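今天这串写给还在跟"抓布"较劲的朋友,想到哪写到哪,软件为主,硬件的事别问我,我拧螺丝都能滑丝 😂

**1/**
先交代一下背景。我最近在弄 Mikico,就是我们那套把感知、抓取点选择、轨迹规划串起来的小框架。之前一直抓硬东西,杯子、积木、盒子,怎么抓怎么顺。九月换成布以后,原来的代码基本废了一半。

**2/**
硬东西有位姿,六个数扔给规划器就完事了。布哪来的位姿啊!一团皱巴巴的东西,你碰它一下它就换一个样子。所以我把感知模块的输出整个换掉了,现在不估位姿,只出一张"可抓度"图,每个像素一个分数,外加一个建议的夹爪朝向。

**3/**
分数怎么来的?最早我很天真,取深度图最高点。褶皱的尖尖嘛,看着就好夹。结果深度相机在布的边缘老是飞点,最高点经常是个根本不存在的点,手臂一本正经地去夹空气,夹完还一本正经地抬起来……我看了一下午,很受伤。

**4/**
后来改成先做中值滤波,再算局部曲率,找"两边都往下掉"的脊线。脊线上再挑一段够长够稳的,夹爪开口垂直于脊线方向。思路特别土,但是比最高点靠谱太多了。晓燕(Xiaoyan Zeng)看了我的代码只回了一句:你这不就是找山脊吗。对,就是找山脊。

**5/**
然后是下降这一段,我改得最多的地方。以前是位置控制,一路插到目标高度,抓硬物没事,抓布就很尴尬:高了夹不到,低了手指顶桌子,控制器直接报保护性停止。深度误差几毫米,就够你从"夹空"变成"急停"。
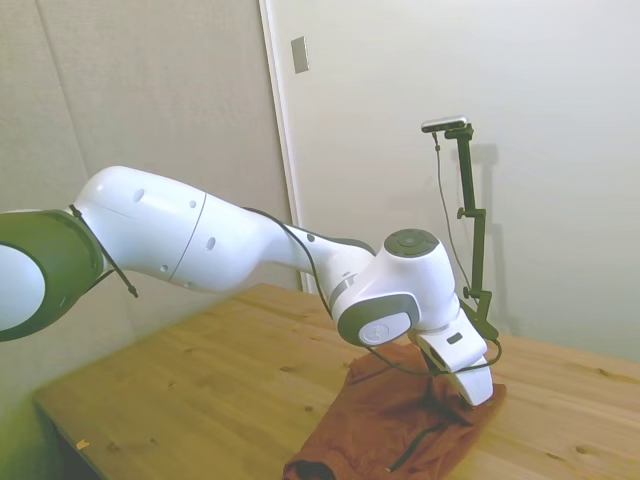

*手指压进那团铁锈色的布里,调的就是这一段*

**6/**
现在的做法是分两段。上半段走规划器给的轨迹,正常速度。离估计表面 40 毫米的时候切到导纳控制,Z 方向放软,慢慢往下探,接触力到 8 牛就停,停稳了再合手指。XY 和姿态还是硬的,不然布一推它就跟着歪。

**7/**
切换那一下坑死我了。两个控制器各自维护自己的目标位姿,切过去的瞬间目标不一致,手臂会"咯噔"一下。修法说出来很丢人:切换前把当前实际位姿写进新控制器当初值,力传感器顺手清零。就两行。我为这两行查了三天日志。

**8/**
还有一个小细节,清零一定要在悬空静止的时候做!我有一版写成了碰到布以后才清零,力永远从零开始算,它就开心地往下压、一直压……还好桌面软限位兜住了。现在代码里那个地方有一行全大写的注释,谁动谁请客。

**9/**
有人私信问规划用的啥。我们用的是 Sturkament,采样类的,没什么花样,主要图它碰撞检查写得干净。布我没放进碰撞场景,下降那段把布所在的区域直接豁免了,只留桌面和相机支架。支架必须留,别问。

**10/**
好吧还是说一下。相机支架的碰撞模型我一开始画成了一根细圆柱,上面的关节和旋钮全没算,规划出来的路径在仿真里很优雅,贴着就过去了。真机上我手放在急停上全程没敢眨眼。后来老老实实套了个胖一圈的包围盒,世界安静了。

**11/**
线缆也是同理。规划器眼里只有连杆,没有线。我现在的土办法是给腕部最后一个关节加转角限制,超过就让它换一个等价的夹爪朝向(平行夹爪转 180 度是一样的嘛,白送的自由度不用白不用)。解的数量少一半,但线不会越绕越紧。

**12/**
数据这块,目前攒了 2,549 次抓取尝试,每次存抓之前的深度图、选的点、朝向、力曲线、合爪后的开口宽度。标签是半自动的:合爪以后开口大于阈值、抬起来之后深度图有明显变化,就先记成功,剩下拿不准的我人工过一遍。

**13/**
人工过的时候发现一个很有意思的失败类型:夹到了,但是夹了好几层。对"抓起来"这个任务算成功,对后面的展开任务就是灾难,一提一整坨。所以标签从两类改成了三类:空、单层、多层。改标签格式那天我把脚本写错了,覆盖了一部分旧标签,幸好有备份。各位,备份。

**14/**
力曲线意外地好用。层数多的时候,下压那一段斜率更缓,手指合拢时也更早碰到阻力。我拿曲线训了个特别小的分类器,跑在 CPU 上都不费劲,合爪之后马上判断要不要松开重来。准确率先不报,测试集里全是同一块布,报了等于骗人。

**15/**
说到同一块布,这是我现在最心虚的地方。颜色对深度影响不大,但是材质影响大。换成滑一点的料子,8 牛下去手指直接在表面上打滑,脊线被推平了。阈值大概率得跟着材质走,或者干脆改成看力的变化率,还没想好,有经验的来骂醒我。

**16/**
工具链安利一个:Xia,我们自己写的回放工具,能把深度图、可抓度图、关节状态、力曲线按时间轴对齐了一起拖。没有它之前我是开四个窗口用肉眼对时间戳的,现在想想怎么活下来的。刚加了个功能,按失败类型筛选之后连续播放,配咖啡很下饭。

**17/**
评论区总有人问为什么不端到端。想过的!Mekton 那边的同事就在试,他们的动作看着比我这个顺滑多了,羡慕。但我这套出了问题能指着某一行说就是你,对我这种急性子很重要。两边共用同一份数据格式,以后可以正经比一比。

**18/**
接下来要做的:抓起来以后找布角。现在的可抓度图只认脊线,对角一点概念都没有,得另外加一个输出头,标注又是一堆活儿。脊线那部分的代码我整理完注释就放出来,里面有几个变量叫 tmp2_final,先让我改个名再见人 🙏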